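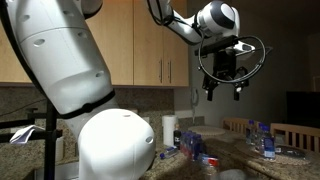 The Third Column

Radka Dimitriou kept the results in a spreadsheet with three columns. The first was what the arm had been told. The second was what it had done. The third was what it had said it was going to do, and that was the column the paper was about.

The method was called Carroll, after a street Zorica Kovačević had once lived on. Before each move the model had to write one plain sentence: I will pick up the bottle nearest the wall. Then it moved. Afterwards a person who had seen only the sentence watched the recording and marked whether the two agreed. That was all there was to it. The reviewers at the first conference had called it thin.

By April they had 562 trials marked, and the sentence matched the move in 85 per cent of them. Radka wanted 1,000 before she would write anything down. Zorica wanted to write it down now.

"The number won't change," Zorica said.

"Then it won't hurt to wait."

They were in the kitchen, where they had been since four in the afternoon. Radka read out the next instruction from her list. Bring the bottle on the left. The sentence came up on the laptop: I will bring the bottle on the left. She pressed the key and stepped back.

The arm took its time. It always did with bottles, because they had turned the speed down after the first week and had never turned it up again. Radka used the wait to fill in the trial number. Zorica drank her tea.

It went to the right.

"That's a miss," said Zorica.

Radka didn't type anything. She looked at the sentence and then at the gripper, which had closed on the wrong bottle and was holding it quite steadily. She scrolled back through the list. There was another one like it at trial 540, and one at 511. All three said left and went right. Before that there were none at all.

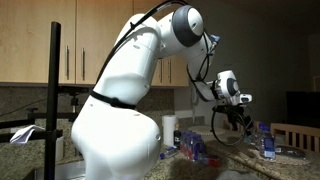

"When did we move the base?" she asked.

"We didn't."

"Someone did."

Zorica put her cup in the sink and went to look at the tape on the floor. The tape was where it should be. She got down on her knees with a torch and stayed there for a while. Radka heard her say something under her breath.

"There are two lots of tape," Zorica said. "One on top of the other. They're a hand's width apart."

So the model had been right, in its way. It had learned left and right from where it used to stand, and somebody had shifted it, and it had gone on saying the correct thing and doing the old thing. The sentence came from the words. The move came from the camera and the joints. Nothing in between checked one against the other.

Radka sat down at the laptop again. She had spent two years telling people that the sentence was a window into the machine. She had put it on a slide. It had seemed a fair way to put it when the misses were spread out evenly and looked like noise.

"We could drop those trials," Zorica said. "Say the base was out of position. It's true."

"It is true."

"But you don't want to."

"I want to move it on purpose," Radka said. "A bit further each time. And see how long the sentence stays the same."

Zorica thought about it. It meant starting the count again from nothing, and a different paper, and an email to Nikola Kolev, whose grant it was. She looked at the clock on the laptop. It was past nine and dark out.

They rang him on speaker, and Radka explained it standing up, with her notes held in front of her. She told him about the tape, and the three trials, and what she wanted to do next. She said it would cost them the deadline.
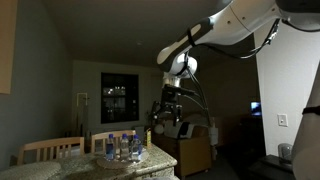

Nikola said he did not mind about the deadline. What he wanted to know was which column she trusted now, and whether she had ever had a reason to trust it more than the others.

Radka said she would have to think about that.

"Think about it in writing," he said, and rang off.

She opened a new sheet. She typed the headings in again, the same three, and then a fourth: distance moved. Zorica had already gone to find the tape measure.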